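Equipment Planning for Automated Workcells
Unit 7 handout: From floor layout to purchase request
Revised September

Scope of this unit

Students should by now have a written task description for their workcell and a first estimate of cycle time. This unit covers the step that follows, in which the task description becomes a list of items to be bought, borrowed or built. The running case is the Leltus packing cell, for which quotations were requested from two suppliers, Brultilau and Jolix.

Capital and operating costs

A purchase request must separate capital items from consumables. The arm, controller, mounting plate and safety enclosure are capital items. Gripper pads, cable ties, marking tape, cleaning supplies and replacement fuses are consumables and are charged to the operating line. In the Leltus case the consumables line was first entered as $177 for the term. It was later raised to $534, after gripper pads and marking tape were added.

Freight, installation and operator training are often quoted separately. Brultilau included training in its base price and Jolix did not, so the two totals could not be compared until the Jolix quotation had been reissued. Students should expect to ask for at least one revised quotation.

Lead time

Record the lead time of every capital item. The longest one sets the earliest start date for commissioning. For the Leltus cell this was the controller, at 8 weeks. Utilities work (power drop, compressed air, network) should be scheduled inside that period.

Layout before ordering

The work surface is to be marked out at full scale before any fixture is ordered. Reach limits, part locations and keep-clear areas are transferred from the drawing to the surface with tape, then measured again and entered on the layout sheet. Fixture dimensions on the purchase request must be taken from the layout sheet and not from the original drawing.

Tape is acceptable for layout and for short trials. It scuffs and lifts, and its edges are not a reliable reference for fine positioning. Budget for dowel pins or a machined plate if the cell will run beyond the trial period. 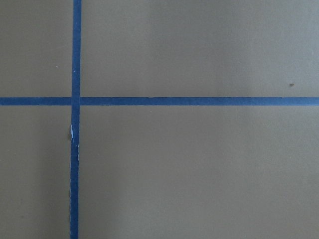
Vukadinović has objected that a full-scale layout delays the order by a week or more, and would prefer to release the long-lead items first and tape out the surface while waiting for them. This is permitted for the arm and controller when reach has been confirmed on paper. It is not permitted for fixtures.

To be submitted

Layout sheet with measured dimensions
Itemized request, capital and consumables on separate pages
Two quotations covering the same scope
Lead time table

Requests without a layout sheet will be returned unread.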